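Bemo Self-Inking Stamp and Blue Pad Set

Office stamping set, red housing on a light gray base. The separate ink pad comes in a blue tray case with a hinged clear lid. Supplied by Dosero.

Stamp: self-inking, internal pad replaceable
Pad case: rigid plastic, felt insert, blue
Ink: water based, for uncoated paper
Carton quantity: 20
Impressions before re-inking: some 2000

Set in use on a flat worktop with white paper. 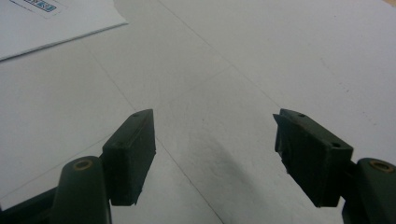
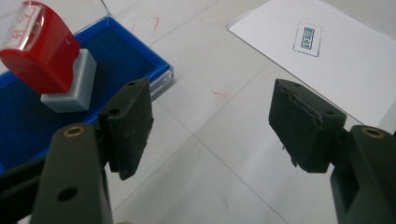
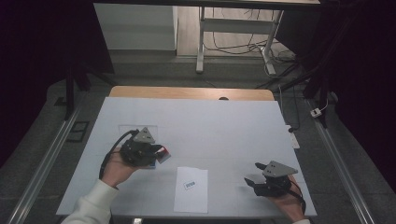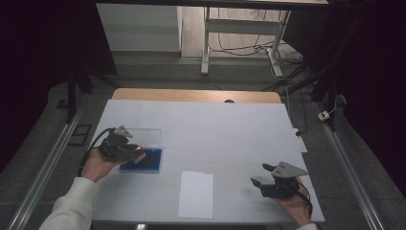 Place the sheet on a hard, level surface. Press straight down until the housing stops, then lift without sliding. If the print is weak at one edge, check that the base sits square to the paper. Allow 30 seconds before stacking sheets.

To re-ink the blue pad, apply 6 drops across the felt and leave the lid closed overnight. Do not use oil-based ink. Store the case flat.

Text plates are made to order. Send the layout as a line drawing, black on white, to Lev Kravchuk at the Dosero order desk. Proofs are returned before cutting. Plates with a changed text cannot be credited.

Replacement felts and ink are listed under Nutena supplies. Felts from the older Tkachenko case do not fit this tray.

Page revised 24 Oct 2026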